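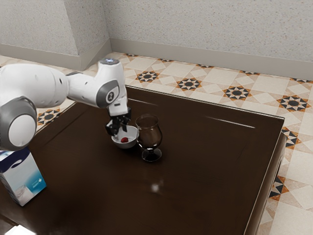 Why do we say that wood comes from a living thing?

Wood is the hard material that a tree makes as it grows. It forms in the trunk, the branches and the roots, and it has two main tasks: to hold the tree up and to carry water from the ground to the leaves.

How a Tree Becomes a Table
Kornow Museum of Trees and Timber — Learning Pages for Young Visitors
Text by Rosimeire Assunção, Education Department
Published 13 March 2018

Many homes and classrooms have at least one piece of wooden furniture. It may be a table, a shelf or a chair. Before it was furniture, that wood was part of a tree, and the tree may have been older than anyone who now sits beside it. These pages explain how a tree makes wood and what people do with it afterward.

What is inside a trunk?

A trunk is made of layers. On the outside is the bark, which protects the tree from insects, cold weather and small injuries. Under the bark is a thin layer that carries food made by the leaves down to the rest of the tree.

Next comes a layer so thin that it is hard to see without a microscope. It is called the cambium (say "KAM-bee-um"). The cambium is where the trunk grows wider. It makes new bark on its outer side and new wood on its inner side.

The newest wood is called sapwood. Water travels upward through it in very small tubes. In the middle of many trunks is heartwood, which is older and no longer carries water. In some kinds of tree the heartwood is much darker than the sapwood. Walnut is one example. In other kinds, such as spruce, the two look almost the same.

What do the rings mean?

In places with warm summers and cold winters, a tree does not grow at the same speed all year. In spring it grows quickly and makes pale wood with wide tubes or thin walls. Later in the summer it grows more slowly, and the wood is usually darker and closer together. By December, in the northern half of the world, most trees have stopped making wood until spring.

One pale band and one dark band together make one ring, and one ring usually stands for one year. A wide ring often means that the tree had plenty of water and light. A narrow ring may mean a dry year, a cold year or a year when insects ate many of the leaves.

The large slice of oak in the Caldeira Gallery of our museum has 386 rings. Visitors may touch it. Please use clean hands, and follow the rings gently from the center to the bark.

Hardwood and softwood

These two words can be confusing. Hardwood comes from trees with broad leaves, such as oak, maple and cherry. Softwood comes mostly from trees with needles and cones, such as pine and fir. The names tell us about the kind of tree and do not always tell us how hard the wood is. Balsa is a hardwood, and it is soft enough to mark with a fingernail.

From the forest to the sawmill

Foresters decide which trees may be cut and which should stay. In a well-managed forest, young trees are planted or allowed to grow from seed in the open spaces.

The trunks are then taken to a sawmill. A machine removes the bark, and large saws cut each log into boards. Very little is thrown away. Bark may be spread on garden paths, and sawdust may be pressed into pellets for heating.

The old Westero sawmill, which stood beside the river here, could cut up to 100 logs in a day when the water was high. Its main saw is now on the lower floor of the museum, next to the coat room.

Why must boards be dried?

Fresh wood contains a great deal of water. As the water leaves, the wood shrinks, and it does not shrink evenly in every direction. A table built from fresh boards could twist or crack.

For this reason boards are stacked with thin strips between them so that air can pass through. Thick boards dried outdoors may need 2 years or more. A heated room called a kiln does the same work in a much shorter time.

Reading the grain

The lines on the surface of a board are called the grain. They show where the saw passed through the rings. A knot is a rounder mark, and it shows where a branch once joined the trunk.

Furniture makers study the grain before they begin. Wood is strong along its grain and splits more easily between the lines, so the direction of each board matters. After the parts are joined and sanded, many makers add oil, wax or varnish. Some also use a stain, which can make pale wood look brown. The color of a table is therefore not always the color of the tree.

Words to know

Cambium: the thin layer where a trunk grows wider.
Grain: the pattern of lines in a piece of wood.
Heartwood: the older wood in the middle of a trunk.
Kiln: a heated room used for drying boards.
Sapwood: the newer wood that carries water.

Something to try

Choose a wooden object at home and ask an adult before you move it. Look for lines and knots. Lay a sheet of thin paper over the surface and rub it lightly with the side of a crayon — the grain may appear on the paper. A surface with thick varnish will give a faint rubbing or none at all. Rubbings may be brought to the Kalau Room, where they are displayed on the long wall until the end of the school term.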